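I'd been meaning to talk to Arvid Nyberg ever since a neighbour handed me a slice of his rye loaf over the fence and I ate it standing up, no butter, in the drizzle. So in June I finally invited myself round to Tangen, where he bakes for anyone who puts their name on the list by the gate, and he put the coffee on at 7 in the morning and let me ask whatever I liked.
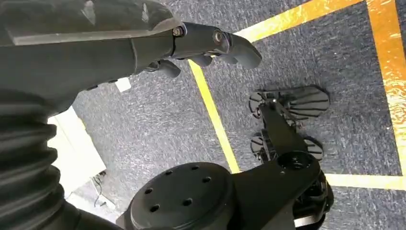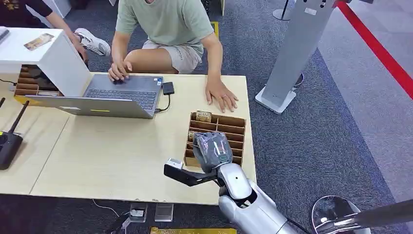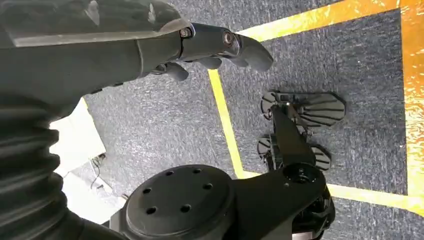 Middle picture: laptop open on the table.

First things first, I wanted to know how a man who spent his working life fitting kitchens ended up with flour in his eyebrows. "My wife bought a sourdough book and never opened it," he told me. "I opened it. That was that, really." His first loaves were dreadful, he says (one of them was used to prop the shed door for a whole winter), and he blames the oven in their old flat, which had two settings, off and furious.

These days he has a second-hand Panwood deck oven out in the back kitchen, and he talks about it the way other people talk about their dogs. It takes ages to warm up and it leans a bit to the left, so the loaves on that side come out darker. "Some people ask for a left one," he said. "They get quite cross if I've run out!"

The flour comes from Grolline, a mill up the valley, and here I'm afraid I lost him for a good while. We covered stone grinding, wet summers, and the year the rye came in so damp that everything he made had a stripe of glue along the bottom. He kept a notebook all through that and still has it. Loaf number 257 is underlined twice, with the word "yes" next to it.

"I'd stopped fiddling," he said when I asked what had changed. "I'd been adding a bit of this and a bit of that every time. Then I had a cold and couldn't be bothered, so I just did flour, water, salt and a long night in the pantry."

The notebook is now up to 1,317, and I asked whether he ever gets bored. He thought about that for so long that I ate another slice. "With the washing up, yes. With the bread, no, it's a bit different every morning. I do get bored of people asking for raisins."

I asked for raisins. He gave me a look, then went and found me a raisin bun from the freezer, which he swore was left over from his granddaughter's visit. It was lovely, and I told him so, and he pretended not to hear.

Before I left he gave me a jam jar of starter with strict instructions to feed it at the same time each evening and to keep it away from the radiator. I've called it Usent. It has already climbed out of the jar once and got into the cutlery drawer, so I rang him up in a bit of a panic. "Good," he said. "Get a bigger jar."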